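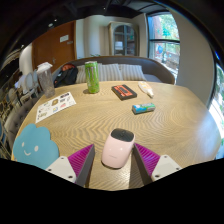
A hand-held gripper open over a computer mouse on a shared table. Photo: Skeduneck.

Skeduneck Opens Tabletop Collection Program in Public Lounges

Saturday, December 13, 2025 - Skeduneck, a developer of learning systems for household and service robots, today announced the start of a program to gather examples of everyday tabletop handling in furnished rooms. The work is carried out with partner firm Bandel, which supplies the hand-held grippers and trains the people who use them.

Under the program, operators guide a gripper by hand through short tasks such as picking up an object, moving it, and setting it down. Each recording becomes one example for Podadano, the company's learning system for two-fingered grippers. The first phase has produced 561 accepted examples. Skeduneck plans to extend the work to 22 rooms.

"A system that has only practiced on a bare bench has trouble with an ordinary table," said Fergal Ó Conaill, director of data programs at Skeduneck. "We want drinks, paper, cushions and window light in the examples, and we want them where people would normally leave them."
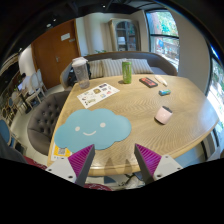
The tabletop during collection, with a blue cloud-shaped placemat, a tumbler and a green can among the items. Photo: Skeduneck.

Collection sessions are limited to 30 minutes per operator. Before each session, the operator checks the finger pads and mounting plates and confirms that both fingers open and close freely. Items on the table may be moved between recordings, and operators are asked to approach the same item from more than one side. Recordings in which the fingers leave the camera's view are rejected and do not count toward the total.

The choice of objects was made jointly by the two companies. It favors small household and office goods that differ in shape, stiffness and surface, including items that lie flat and are difficult to grip. Thin sheets and soft mats remain the hardest group for Podadano, and additional sessions have been reserved for them - a decision taken after the first review of the recordings.

Bandel will also provide replacement finger pads throughout the program. The ribbed fingers are intended to give way slightly on contact, so that an operator can close them on a rounded object without pushing it across the table.
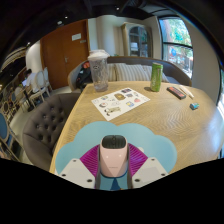 Participation and Next Steps

The second phase begins in January. Owners of cafes, lounges and shared workrooms may offer a table for collection, and each participating room will be asked to set aside space for 100 recordings. Review and labeling of the material will be handled by Kadrić, an independent annotation firm.

Skeduneck will publish a summary of the first phase for participating rooms before the second phase opens. Requests for the summary, and inquiries from the press, should be addressed to the office of Fergal Ó Conaill at Skeduneck.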